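Nornside Gripper Comparison, simulated set

Maintained by Reece Garside and Xóchitl Xolalpa

Summary
Simulated runs comparing two gripper models, Ladel and Forkik, on the same two-armed robot. Controller code is shared, so a run can be repeated with either gripper by changing one line in the config.

Contents
1,038 episodes across 24 room layouts. Each episode folder holds head camera video, joint positions, gripper commands and a result file. The result file says success, drop or timeout.

Getting started
Unpack the archive, set the data path in config.txt and run the replay script. Start with layout 3, which loads fastest. Replay needs the Villalobos controller, April build or later.

Known issues
Wall, floor and ceiling textures are changed between layouts. The head camera can also be rolled well off level.

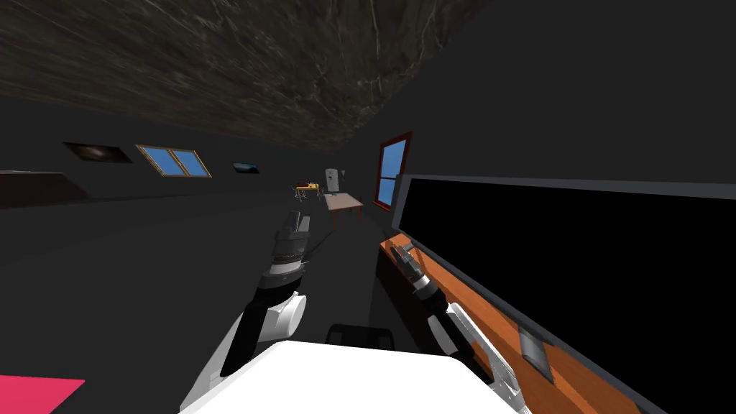
Episode 285 has no gripper commands for the left arm and should be skipped. Contact forces are not calibrated against hardware, so please don't use them to rank the grippers. Success rates are fine to compare within one layout.

Send corrections to Xóchitl with the episode number and the controller build.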